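My daughter's robotics club does not own a robot. I learned this in March, at parents' evening, after I had paid the fee and driven her to Lokmont after school more times than I care to admit. What the club has is a room full of laptops and a program with a kitchen in it. The kids write code, and a pair of robot arms in the program tries to do something with a can of soda.
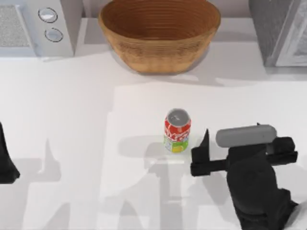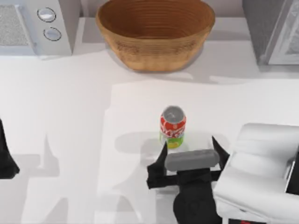

The soda can task, from the club's simulated kitchen.

I want to be fair. The kids like it. Laiba Magsi, who runs the club, is patient and plainly knows her subject, and she gave me a straight answer when I asked why there was no hardware. Arms cost money and they break. A simulated one can be slammed into a counter all afternoon and reset with a key.

That last part is what bothers me. When I was 16 I built a line-following cart with a friend, and most of what I remember is the stuff that went wrong. A wheel slipped. The battery sagged and the cart turned left for reasons we never found. We spent a whole weekend on a loose wire. None of that was in the instructions, and I'd bet it taught me more than the instructions did.

In the club's kitchen the wires are never loose. My daughter's team, which calls itself Zamero, logged 469 tries at the can before the spring showcase. Everyone clapped at that number. I kept wondering what a try costs when you don't have to walk across the room and pick up the can. I watched her change one value, run it, change it back, and run it again. She never once stopped to guess what would happen first. Why would she? The guess took longer than the run.

Ms. Magsi told me the professionals train in simulation too. I'm sure they do. They also have a real machine somewhere down the hall to tell them when the simulation is wrong, and our kids don't. The Segura team's program worked every time at the showcase, and I don't think anyone in that room could say whether it would work on an actual counter with a sticky spot on it. The question never came up. I should have asked it, but there were cookies, and my daughter was giving me a look.

The club in Putitz, where my nephew goes, has 2 small arms for the whole group. They're ugly and the kids wait in line for them. He complains about the line all the time – and then he tells me, at length, what he thinks was wrong with his last run and what he'll try when his turn comes.

I've asked whether Lokmont could buy just one. The fee for next year is due soon, and I'd like to hear back before I write the check.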